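Grasp Planning (Bin Picking)

From the Plunton robotics wiki. Page kept by Maëlle Kowalchuk. Last big edit Oct 27, 2026.

Grasp planning is the part of a robot's software that decides where to put the fingers. The camera side of things tells you what's out there, the motion side moves the arm, and the grasp planner sits in the middle and says "grab that one, right there, at this angle." I've been writing and rewriting grasp planners for most of my working life, so this article is going to lean on what I know best, bin picking, where the parts are lying in a container any old way and you want them out one by one. If you need the theory of force closure and friction cones, Alper Ekinci has written a separate page and it's much better than anything I'd do.

Where it fits

Most bin picking programs run the same loop. Take a picture (usually with depth), find the parts, come up with a pile of possible grasps, throw out the bad ones, score what's left, plan a path to the best one, go, close, lift, check. Then around again. People new to this tend to think the finding is the hard bit, and some days it is! But for plain shapes like bars and blocks, perception got pretty good years ago, and most of the evenings I've lost since then went into the "throw out the bad ones" step.

Our own planner is called Culine. It started in January as a weekend cleanup of an older program, Idar, that had grown four different ways of saying which way was up. Culine takes a list of part poses and a model of the bin and gives back a ranked list of grasps. That's all it does, and I'd like to keep it that way (Florence Doucette would like it to do path planning too, and we've had words).

Coming up with grasps

For a bar, the obvious grasp is straight across the narrow side, near the middle. Culine makes a set of these for every bar it's given: it slides the grasp along the length, tilts the wrist a bit each way, and flips the hand 180 degrees so the cables get a vote. We cap it at 120 candidates per part. I had it at 340 for a while and it was no better at picking, only slower.

The flip matters more than you'd think. To a two-finger gripper the flipped grasp is the same grasp, but to the arm it can be a world apart: one way the wrist is relaxed, the other way it's wound up near a joint limit with the hoses pulled tight.
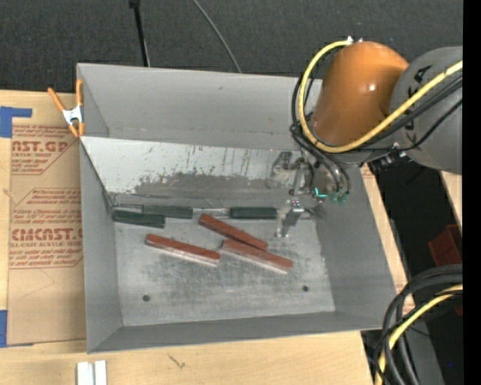

Throwing out the bad ones

Every candidate gets checked against the bin walls, the floor and all the other parts. The check uses a simplified hand, a handful of boxes a little fatter than the real metal. Fatter boxes are safer, but you also lose grasps that would've been fine, and the parts you lose first are always the ones tucked along a wall or sitting in a crease where two surfaces meet. Those are the nasty ones. One side of the part has no room for a finger at all.

There are a few ways out of that. You can grab the part by its end, if the gripper can hold it that way. You can come in tilted, so the finger runs down along the slope. Or you can push the part into the open first and pick it on the next go around, a trick usually called a pre-grasp push. Culine knows all three, and tries them in that order. The push is last in line since it disturbs the neighbors and everything has to be looked at again afterward.

Sloped inner walls help a lot, by the way. A part landing on a slope tends to slide down toward the floor, and a tilted finger has somewhere to go. Culine's bin model used to assume four straight walls and a flat floor. Colleen Dufour fixed that by letting you load any mesh you like, and now I can't imagine going back.

Scoring

What's left gets a score made up of clearance, how close the grasp is to the part's center, how high the part sits, and how comfortable the arm is. I tune the weights by hand. Yes, I know. Audrey-Anne Petrenko has a learned scorer on a branch called Barredo and it does beat mine on messy heaps, but on a thin layer of parts they come out even, and mine I can read!

A small tip: add a penalty for parts that failed recently. Without it the robot will fall in love with one impossible bar and go back to it forever. Ours lasts 2 cycles and then wears off.

Common trouble

Overlapping parts read as one long part. Two bars touching end to end are the classic case, so check the length you get against the length you know.

Shiny metal floors. Depth cameras see holes and bumps in them that don't exist. Culine trusts the bin model over the camera for anything within a few millimeters of the floor.

Bin moved. If someone bumps the bin, every wall check is wrong by the same amount, and it's maddening to track down. Clamp it, and re-fit the bin pose at startup anyway.

See also: Force closure; Hand-eye calibration; Pre-grasp pushing; Barredo (branch notes)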